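Clause Seven 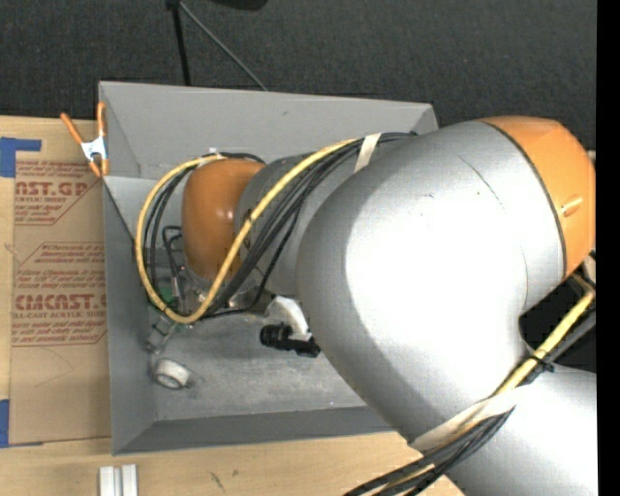

Station 7, arm over the gray bin, cables taped at the wrist and at the large link.

The standard was called Kollstead Practice 190, and it had been written by people who would not be present when it was applied. The inspector had read it twice on the train to Prirkier. It covered the picking of mixed small parts from open bins by a single arm, and it ran to 658 numbered requirements, most of them short.

The Vorier shop had nine stations. The inspector started at the far end and worked back toward the door, as the practice recommended, so that the operator would have less time to tidy.

At Station 7 the operator stood outside the marked line with both hands visible. That was requirement 12. The arm was stopped over the bin. The inspector wrote the time on the form and began with the cables.

"Cables routed outside the arm shall be secured at each joint," the inspector read.

"Tape and a zip tie," the operator said.

"The practice says secured. It doesn't say with what." The inspector looked at the loop of yellow cable standing out beside the wrist. "It does say a loop shall be no larger than the motion requires."

"The wrist turns most of the way around. With a smaller loop it pulls."

"Is that recorded?"

The operator went to the shelf and came back with the station log. The entry was from May. It gave the old loop length, the new loop length, and the fault that had led to the change. It was signed. The inspector copied the entry number, 1146, onto the form.

The bin was next. A bin had to be fixed so that it could not shift under contact. One corner had a spring clamp with orange handles. The inspector pushed the wall of the bin with a flat palm, as the test required, and it did not move.

"Surface marks," the inspector read. "Scratches on the arm shall be noted by position and compared with the previous inspection."

There was a curved scratch on the upper part of the large link. The operator turned back through the log until they found it, drawn in pencil on an outline of the arm. The drawing and the scratch agreed. The inspector initialed the drawing.

They came to the parts. The log listed a white ring, a gray metal fitting and a few others, with a grip force for each one. The column for the green piece was blank.

"It has no value," the inspector said.

"It has no value because we don't pick it."

"Then why is it in the bin?"

"Clause seven."

The inspector turned to clause seven. It was one of the older ones, carried over from the Lundgren draft without revision. It said that every bin shall contain at least one object the arm has been instructed to leave alone, and that the arm shall be observed to leave it alone before each shift. No reason was given, and the notes at the back skipped from six to eight.

"How long do you observe it?"

"Until it has had the chance to pick it and hasn't. It takes about 190 seconds."

The inspector stepped back behind the line. The operator released the stop. The arm lifted, turned its wrist, and set the ring down on the other side of the bin. It went back for the fitting. On the third pass it came down over the green piece, held there, and went up again with nothing in the grip.

"It slowed down," the inspector said.

"It always does."

"Is there a requirement for that?"

The operator thought about it. "Not that I've found."

The inspector looked through the form for a box and did not find one either. There was a half page at the end for remarks. The inspector wrote the station number and the word "hesitates," crossed out the word, and wrote "pauses." Then they walked on to Station 6, where the operator was already standing outside the line.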